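Home | Our Work | Take Part | Where We Are | Contact

Call for participants: the kitchen words of Pudia

The Bundgaard house in Jekstead is looking for people who grew up in Pudia, or whose parents or grandparents did, and who still use the old words for food, cooking and eating. We are making a small dictionary of these words. It will be printed as a book of 300 copies, and every person who takes part will receive one.

The work began with a notebook. Boglárka Hajdu found it among the papers of her aunt, who cooked for the school in Pudia for most of her life. The notebook has 415 words, written in pencil, many without any explanation. For some of them we know the meaning well. For others we have two or three meanings which do not agree, and for a good part we have nothing at all. One word, "skelp", is given as the skin on boiled milk by one family and as a burned pancake by another. We would like to hear from more families before we decide what to print.
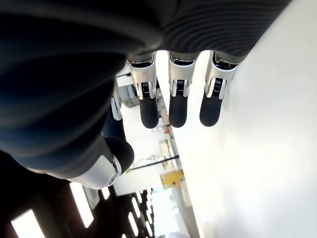 You do not need to speak the dialect every day. Many people who wrote to us before said "I know only five words", and then in the conversation there came twenty more. It is also no problem if you do not know how to spell them. Mikkel Eskildsen will write down the sounds, and he is patient with people who change their mind.

What we ask from you

You come to one conversation in Jekstead, which takes a morning or an afternoon. We talk in a group of three or four people, because one person's memory often wakes up the memory of another. We ask about the meals at home, the names of the pots and tools, what was said to children who did not finish their food, and the words for being hungry, full or greedy. With your permission we record the voices. You can ask us to remove any part of the recording until the book goes to the printer.

If you have old recipes, letters or shopping lists with such words in them, please bring them. We copy them while you are with us and you take the originals home the same day.
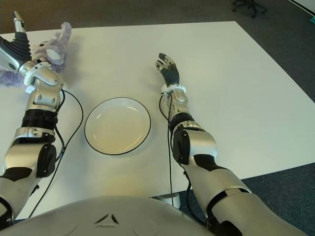

The conversations are held in June, mornings from 9:30 and afternoons from 2:00. When you write to us, please say which you prefer, and if you would like to come together with a relative or a neighbor. We are especially happy when two generations come from one family, as we want to know which words the younger ones still understand.

Who can apply

Anybody over 18 with a family connection to Pudia. We need also a few people from the upper farms, where the words for bread and sour milk are different from those in the village. At this moment we have only one speaker from there. The conversation is mostly in English, but Danica Koubek can lead a group in the dialect if all in the group wish it.

What you receive

We pay 900 kroner for the half day, and we pay the bus or train ticket in addition. Please keep the ticket. There is lunch for the morning groups, and coffee and cake for the afternoon groups. Your name will be printed in the book if you agree to this, and if you do not agree we will use only the name of the farm or street, or nothing.

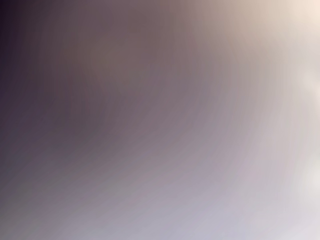
Svend Vídalín remembers that he came to the first group believing his grandmother had invented half of her words herself, and that he was very surprised when a stranger across from him finished her sentence about the cold porridge. He would only advise new participants to call an older cousin the evening before, as he did this too late and missed the word for the crust in the pan.

How to apply

Write a short letter or e-mail to Rosalinda Padilla. Tell us your name, your connection to Pudia, and one or two words which you remember, spelled as you like. We answer everybody, but please give us a little time.

Contact: Rosalinda Padilla, Bundgaard, Jekstead | © Bundgaard | Back to top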